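When a shop like ours plans for automation, the first number anyone asks for is the price of the arm. At Abera we priced hand-held grippers first, and I think that was the right order. The budget line was 354 dollars a pair, plus 50 for spare jaw parts. Wear on the jaws will cost more than most planners expect, and so will the hours people spend handling cloth.
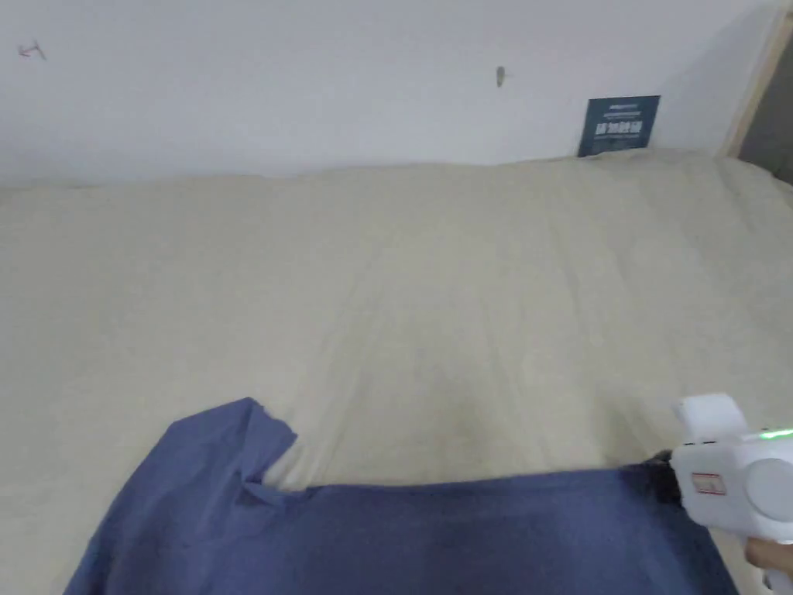
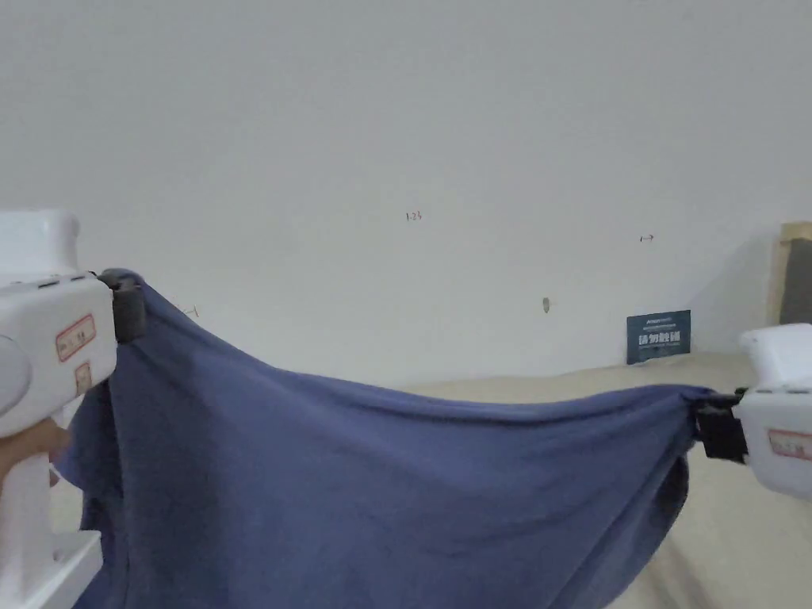 Blue cloth and hand-held grippers, in all four.
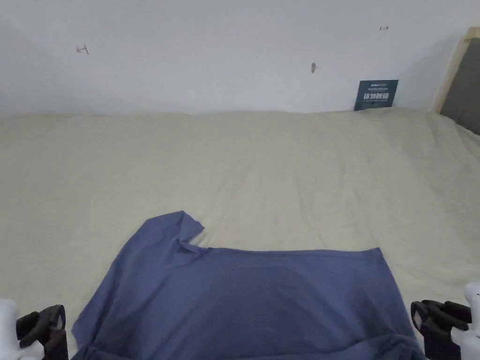
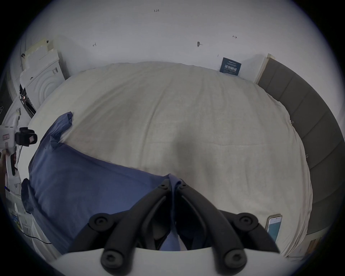

Feven Gebru disagrees with me on the order. She would put the 1594 we set aside for training hours into a second set of grippers, and says a pair that breaks in March stops everything until the replacement comes. I would still pay for the hours. We can borrow a pair from Basulov for a week, and the training money has to be spent before summer or it goes back.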